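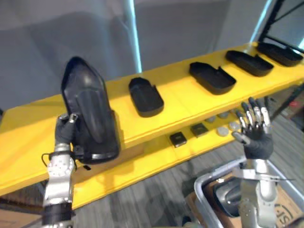 Consignment is fine as long as you remember you are lending the customer your money in the shape of boxes, went the one comment on the older thread about payment terms, and it has been rattling around my head all week, so I thought I had better start a thread of my own and ask properly.

Customer wants to move us to consignment stock - how do we book it, and should we say yes?

Asked in Small Business Finance

Hello everybody. I keep the books (and answer the phone, and order the coffee) for a small family business in Momden. We make brackets and pipe clips and sell nearly all of them to other businesses. Our biggest customer is Ziltance, who we have supplied for years and who have always been very decent to us. They order, we ship, we send an invoice, and they pay in 42 days, which I have gotten used to and planned our whole cash flow around.

Now their purchasing department has sent a very friendly email saying they would like to "transition" us to consignment. The way I understand it, we would keep 300 cartons at their warehouse at all times. Those cartons would still belong to us. Each time they take one off the rack to use it, that counts as a sale, and once a month they send us a usage report and we invoice from that. The 42 days would then start from the date of the invoice.

My boss is inclined to agree. He likes them and he doesn't want to be the difficult supplier, and I do see that. They have also hinted that we would be first in line for a new product they are bringing out, though there was nothing about that in writing. But I have a few worries and I can't quite get them in order.

First, when do I record the sale? I have always booked it when the truck leaves. Second, whose inventory is it at year end? We close our books in December and the accountant will want a number. Third, how much cash is this really going to tie up? I tried to work it out on the back of an envelope and got a figure I didn't like, then tried again and got a different figure I liked even less.

We use a program called Drusteck for stock and invoicing, and as far as I can find it only has one warehouse set up, ours. I'm not afraid of a little reading if somebody can point me the right way. Thank you so much in advance, and sorry this ran long!

3 answers

Marked as most helpful

Welcome, and please don't apologize. I spent a good many years doing the books for a supplier in almost exactly your position, and I wish I had written a post like this before we signed.

Let me go through your points in the order you asked them.

When to record the sale. Under the arrangement you describe, you don't have a sale when the truck leaves. All you have done is move your own goods from one building to another. The sale happens when control passes to Ziltance, and from what you wrote, that is when they pull a carton for use. So for the first shipment you make no entry to revenue at all. You move the cost of those cartons from your regular finished goods account to a separate one - I would call it something plain like "Inventory on consignment, Ziltance" - and it sits there on your balance sheet. When the usage report comes in, you book the revenue, and you move the cost of the used cartons out of that account and into cost of goods sold. Two entries, same day, every time. Read the actual contract before you rely on this, though. Some of them say the customer must buy anything still there after so many days, and a clause like that can change the answer, so show it to your accountant.

Watch the month end as well. If their report runs to the 25th, say, then you have a few days of usage at the end of December that belong in December but won't show up on paper until January. Ask for a report that runs to the last day of the month. They can nearly always do it, but it has to be asked for.

Whose inventory it is. Yours, right up until they use it. It goes in your year-end count even though it is in their building. That means somebody has to count it, and it ought to be one of your people or at least somebody your accountant is comfortable with. We paid $300 a visit to an outside counting service and I never once regretted it. The first visit turned up a whole pallet that had been used and never reported. There was no bad intent in it that I could see. A new person on their night shift hadn't been shown the scanner. 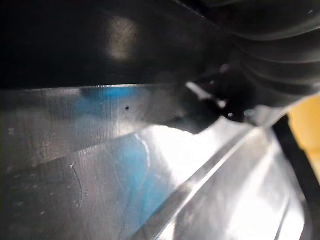 So put the count in the agreement, with your right to come in and do it, and say what happens when the numbers don't match. The wording we ended up with was that anything missing at a count is treated as used and gets invoiced that same week. Their purchasing people grumbled over it for a day and then signed. You will also want a line saying who carries the insurance while the goods are under their roof, and a line saying the goods stay your property until used. In the US it is well worth having a lawyer look at whether you should make a filing to protect your claim (the term to ask for is a UCC-1 financing statement). If a customer goes under with your cartons inside and you haven't filed, you can find yourself standing in line behind their bank. I know Ziltance are nice people. Ours were nice people too.

How much cash. I suspect you got two different figures on your envelope by using selling price the first time and cost the second, or by leaving out the waiting time. There are really two pieces. One is the one-time hit of filling their racks: 300 cartons times what each one costs you to make, paid out by you and not coming back for as long as the arrangement lasts. The other is the slower collection. Today your 42 days start when you ship. Under the new plan a carton sits there until it is used, then waits for the monthly report, and only then do the 42 days begin. A carton used on the first of the month waits nearly a whole month before the clock even starts. Take how long a carton usually sits, add half a month for the average wait on the report, and those are your extra days. Multiply by what you sell them on an average day and you have a fair idea of how much later your money arrives. Just don't add the whole of that on top of the first piece, as the time a carton spends on the rack is already in there once.

As for whether to say yes, I wouldn't say no outright. I would ask for something in return. Weekly usage reports in place of monthly ones would help you a great deal and cost them very little. Shorter terms are a fair thing to ask for too, seeing that they already have the goods in hand. And if that new product is really coming your way, let them put a sentence about it in the agreement.

Good luck, and do come back and tell us how it went!

Second answer

I'd just say no. Consignment is the big guy using the little guy as a bank. We had Marchetti try it on us and we told them our price list was for sold goods only, and they dropped it. Your mileage may vary obviously. If your boss won't say no, put the price up 3 percent and see how keen they are.

Third answer

The first answer covers the accounting nicely, so I'll only add something about the software. I have used Drusteck for a while now, and you can set up a second location in it, though it took me an embarrassingly long time to find. In our version it was under the company settings and not under stock, where any sensible person would look for it. Make a new location, name it after the customer, and ship to it with a transfer and not a sales order. If you use a sales order it will make an invoice, and then you will be writing credit memos until bedtime.

When the usage report arrives, you make the sales order from the customer location and it takes the stock down from there. I'd try it with one made-up item first and look at what lands in the accounts, and maybe do it on a Friday afternoon when things are quiet.

Also check your sales tax settings if any of it is taxable. Ours got switched to the new location's address and I didn't notice for a while.

Comment from the asker on the first answer

Thank you, thank you. I did use selling price the first time, you caught me. I have redone it your way and shown it to my boss, who went rather quiet and then asked me to draft a reply asking for weekly reports and 30-day terms. He didn't care for the idea of paying for a count but he is thinking it over. I had never heard of the UCC filing and I have a call in to our lawyer. One more thing if you are still reading - do we charge them for freight on the first fill, or is that ours as well?

Reply

Usually yours, I'm sorry to say, as the goods are still yours when they travel. But it can be negotiated like everything else, and we got ours to pay the return freight on anything they wanted sent back, so ask for that at the very least.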